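From: Berhanu Ejigu
To: Menano brush and ink list
Subject: Re: Ink stick grinding times, and paper for January

On Saturday Pichler wrote:
> I went through my notes on the Ultbridge paper and I still can't get
> an even line on it. The ink spreads before I finish the stroke. I am
> grinding for the time you suggested. Is it the paper or is it me?
> Also, has the price gone up again? I paid less last time.

I think it is mostly the paper. The Ultbridge sheets are unsized, so they drink up whatever you put on them, and a thin ink will run no matter how steady your hand is. I had the same trouble with my first pack and used up most of it on practice.

Two things helped me. The first was to grind longer with less water. I start with a small pool, enough to cover the flat of the stone, and keep going until the stick leaves a track that closes slowly behind it. If the track closes right away I keep grinding. I stopped going by the clock because my stone is slow and yours may not be. The second was to unload the brush on the edge of the stone before each stroke. I was carrying far too much ink to the paper.

If you want to rule the paper out, try the half-sized kind from Werow. It is catalog number 2633, and the pack I bought had 526 sheets in it, which was more than I needed, so I can mail you a few. It's a bit dull to write on - the edges come out very clean and you lose some of the gray - but for small regular script I prefer it.

On price, I don't have my old receipt, so I can't say if it went up. Order 1085 was for both papers together and they didn't split the cost out.

Two pictures of a rack with dragon ends are below. 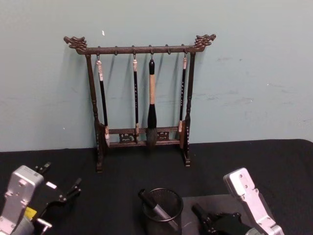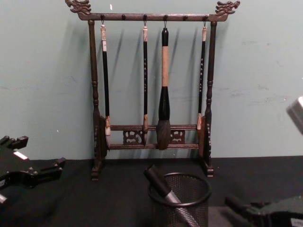
Back to the ink. Don't leave the stick standing on the stone when you stop. It sticks as it dries and can pull a chip out of the surface. I wipe mine with a scrap of practice paper and lay it on its side, away from the heater. Any ink left over gets rinsed out the same evening. I know some people here keep it overnight under a lid, but mine always turns grainy and smells.

Let me know how many of the Werow sheets you want and whether your address is still the same one. I can get to the post office before noon most days.

Berhanu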